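Milesent towel planner - gallery from the test bathroom

We are a small software group in Hurimmont and for the last months we write the planning and perception code for household tasks with soft objects. The planner is called Milesent. The perception part, which finds edges and folds of cloth, has the name Mistora. Both run on a two-armed robot with legs, and the tasks come from a list of 32 bathroom jobs that we made together with our partner Eze.

The pictures are from October, software version 6. Two come from the head and two from the wrist.
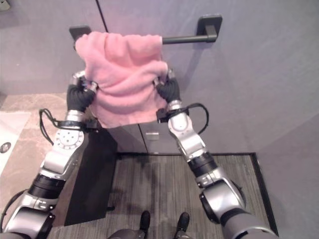 Both hands on the towel at the bar.
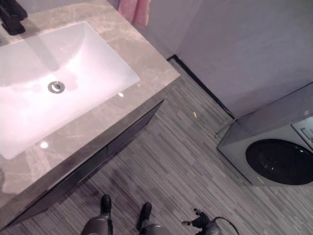
Head view down over the sink, the floor and the washing machine. 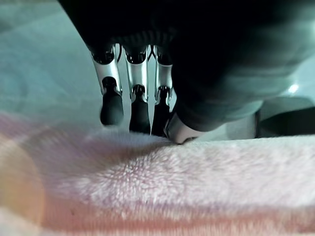

Wrist view, fingertips very close to the pink pile. 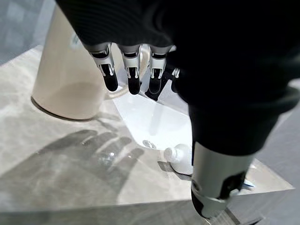
Wrist view at the marble top, with the shadow of the hand on the stone.

Milesent plans both arms as one problem, and it makes a new plan every 200 milliseconds. In the old version each arm had its own planner and they were often waiting for each other. The cost function now has 5 terms, and the one which took us longest is the distance between the two grasp points. When the hands hold the left and the right side of a bunched towel on the bar, as in the first picture, a small error in this distance becomes a pull on the cloth, so we let the wrists give way a little - the bar does not. Mistora still has problems with fluffy fabric when the hand is near, and we want to work on this before version 7. The configuration files for the arm limits are now separate from the task files.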